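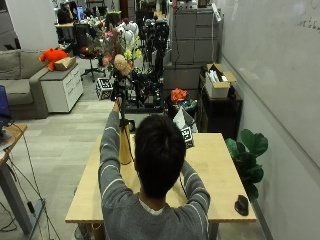

## 5. Planning the equipment budget

Most lab papers on teleoperated data collection report success rates and leave out what the station cost to put together. We are reporting it here, partly because reviewers of the earlier version asked, partly because our own first plan was wrong in ways other small labs may want to avoid. Purchasing was handled by Eylül Gökçe, with quotes from three suppliers -- Fleron, Gezer and Elitz.

### 5.1 What we bought first

First plan: arm first, everything else later. Bad order. The arm has the longest lead time but the collection side can run without it. Handheld devices with marker cubes, a table, a camera on a fixed mount. That is enough to start recording demonstrations and to find out which tasks are worth keeping. We could of started in March and didn't, as the handheld parts were on the same purchase order as the arm and the supplier would not split it.

Recommendation: separate orders. Handhelds and mounts on one, arm and controller on another, consumables on a third. More paperwork. Still worth it.

### 5.2 Spares and small items

Small items were underestimated across the board. Cables, clamps, printed markers, gloves, tripod plates, table-top props for the tasks. None of these is expensive alone and none was in the orignal budget. Fifty-one separate small orders by the end of the project, most of them placed in a hurry at full shipping cost. A single stock order at the start would have covered nearly all of it.

Props deserve their own line. Flower arranging, bag handling and similar tasks use up props faster than rigid-object tasks do -- stems bend, petals come off, bags tear.
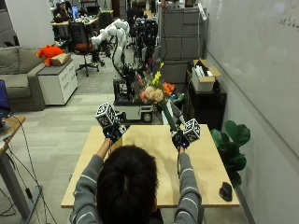
**Figure 4.** Two-handed demonstration with handheld devices, each carrying a fiducial marker cube. Bouquet beyond the table, robotic arm mounted behind.

Marker cubes should be budgeted at two sets per operator. Faces get scuffed and a scuffed face costs tracking time, so a replacement set needs to be in the drawer and not on order. We printed ours in batches of 100 faces; the unit price barely moves past that point.

### 5.3 Space

Not a purchase but it behaves like one. Our station shares an open room with desks and storage, and the floor area was never costed. Tripods and rigs take more room than their footprint suggests. Allow for legs, for cable runs, and for a person to get past with a cart. For planning we now charge each station at 4 floor units of the Endale room plan, twice what we first put down.

### 5.4 Operator time

Largest line in the end, and the one we planned worst. Setup and calibration before each session were booked as zero hours. They are not zero. Eylül Gökçe's revised sheet treats them as a fixed cost per session, which favors fewer, longer sessions over many short ones. Fatigue works against this -- see Section 6.

### 5.5 Revised plan

For a second station we would keep the same table and the same handheld design, lease the arm for the first term and decide on purchase after the task list is settled. Quotes from Gezer and Elitz allow this, Fleron's does not. Contingency goes up, mostly for small items. Prices are as quoted on 9 April 2024 and exclude tax and delivery. Full sheet in Appendix B.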